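Sponge week, or how I spent October picking things up

2021-10-23

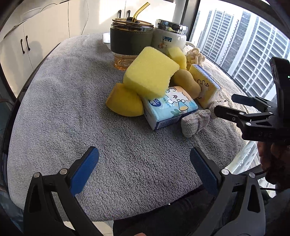
So I'm on week four of collecting demonstrations for the Mostitz set and I have opinions now. Strong ones! Mostly about sponges.

If you missed the last post, the short version is that a friend's project needs lots and lots of recordings of a person picking up small household stuff and putting it down somewhere else, done with grippers you hold in your hands (so no robot in my apartment, sorry to everyone who asked). The recordings go off to train a policy, and the policy eventually gets to drive a real arm in a lab I've never visited. My part is the picking up. I signed up for 3000 good episodes by the end of the year, which sounded like nothing when I said yes on the phone.

Soft things are their own little world. I started on the hard-object list back when I was fresh and cheerful, and boxes and cups are pretty forgiving, you close on them and they stay closed on. Then the list said "deformables and porous items" and I went out and bought a silly amount of sponges. A sponge squishes, which is great, you can be sloppy about the width and still get it. But it also squishes when you don't want it to, and then it pops out sideways and rolls onto its neighbor, and now you've got a different pile than the one you were working on. The peanut-shaped one is my nemesis. If you grab it at the waist it's lovely. If you grab it at either end it turns on you.

The pile is the whole point, by the way. I spent my first few days laying everything out in tidy rows with a nice gap between items, because that's how my brain likes a table, and I got a very polite note back saying the model had learned tidy rows and not much else. Oops. So now I scoop everything up and drop it in a heap before each run, with stuff leaning on other stuff and at least one thing half hidden. I do leave a big open patch of towel next to it for the put-down spots. My hands still want to straighten the heap every single time.

About the towel! I tried the bare tabletop first and everything slid. A tissue pack on a slick table will skate away from you the second a fingertip brushes it, and I was getting these long sad recordings of me chasing a pack of tissues toward the edge. A thick towel fixed that, but it brought its own problem: loops. Come in too low and the pads can catch the pile and you lift the sponge plus a little tent of towel. Somebody on the Gralum forum suggested coming down at a slant and closing just before you touch, and that has helped me a ton. I still tent the towel a few times a session. I keep some of those in, with a note, and throw out the really ugly ones.

My routine, for the two people who wrote in to ask (hi!):

I work in the morning while the light is good, in blocks of 74 episodes. That number isn't magic, it's how many I got through the first day before my thumbs quit, and I never changed it. Before each block I swap out a couple of things, turn the pile some new way, and shift the towel so the wrinkles land differently. After each block I watch a handful back at double speed. Then I rest my hands, eat something, do it again if I feel like it. Some days I don't feel like it.

The sun is the thing I can't control. It creeps over the furniture all morning and the same sponge goes from buttery to almost white. I used to pull the blinds and shoot everything under the ceiling lamp so it'd match. Then I read the Cornside notes (they're long, but the lighting chapter is worth it) and they say to let it change, and log the time. So the blinds stay up and I've gotten lazier and apparently better at my job.

Mistakes are the other thing I changed my mind on. I used to delete every fumble. Now if I miss a grab and recover within the same run, it stays, since a policy that has only ever seen perfect grabs has no clue what to do after a bad one. If I knock something on the floor I stop and mark it failed. The Ghaffari labeling sheet has a column for that, plus a column called "hesitation" that I find a bit personal.

I passed 500 keepers on the soft list last night and had ice cream about it. Next up is cord and string, which I've been putting off. I've done a few warm-ups with a knotted bundle and the fingers go right through the loops, then it comes up swinging. If you have a trick for letting go of cord without dragging half of it back with you, the comments are open and I'm all ears.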